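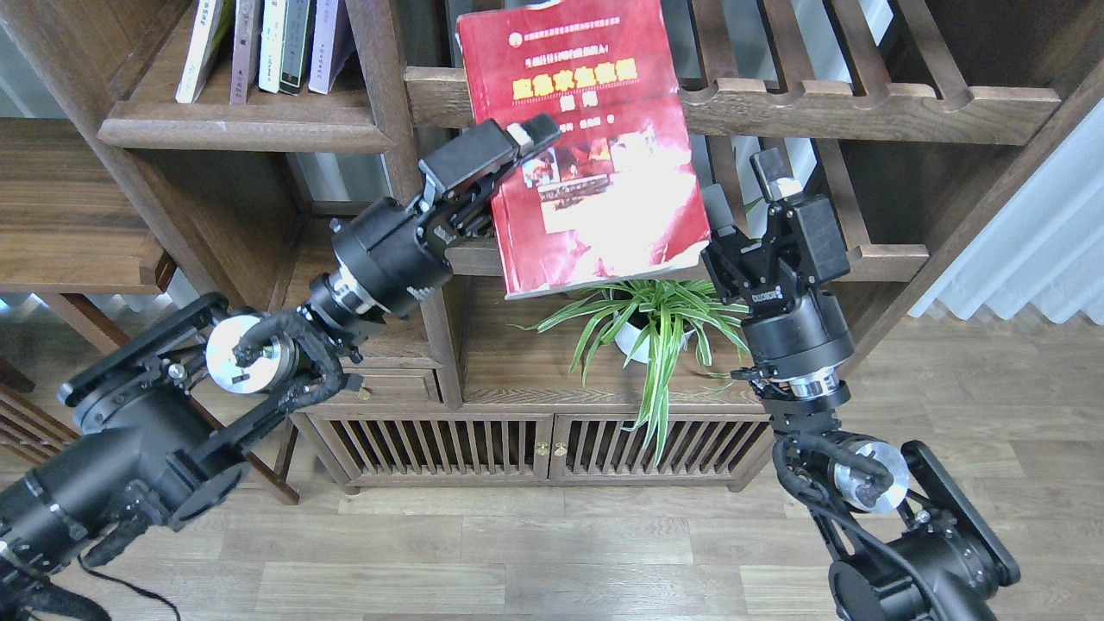
A red book with a glossy cover, held upright at the shelves.

Storing old Western DVDs and film books

Keep discs upright in their cases. Stacked flat, the bottom ones crack at the hub.

Sort by series star first, then by year. B Westerns were retitled so often for television that filing by title alone will have you buying the same picture twice.

Write the running time on a slip inside each case. My copy of "Walldale" is the TV cut and lost 12 minutes, so I keep it beside the full one.

Wipe glossy book covers with a dry microfiber cloth - no spray. Tall lobby card books go on the bottom shelf, with a bookend every foot or so.

Paper sleeves scratch. Move those discs to plastic ones before you file them.

For tape, rewind fully and store on end, away from speakers.

Pallavi Tiwari wrote in to say she keeps her list in a plain spreadsheet, one row per disc, and prints it each May.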